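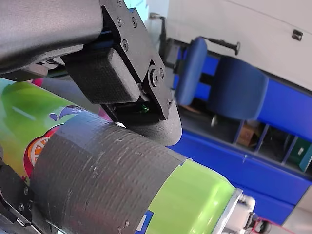 Zadel Duct Tape, Grey

Filed under: Home & Garden > Tapes & Glues

I keep a roll of this in the kitchen drawer and I'm already on my second! It goes round curved things nicely, tins and tubes and drinks containers (one wide wrap round the middle is plenty), and you get that ribbed cloth surface that's easy to hold. It does pick up scuffs and little white scratches, but I don't mind that on a tape. Tears by hand too. £2 a roll from our Hullgate shop, or 24 in a box.

Comments (2)

Haruna Ogura: Does it leave glue behind on a shiny label?

tapedrawer: Bit on mine, came off with warm soapy water.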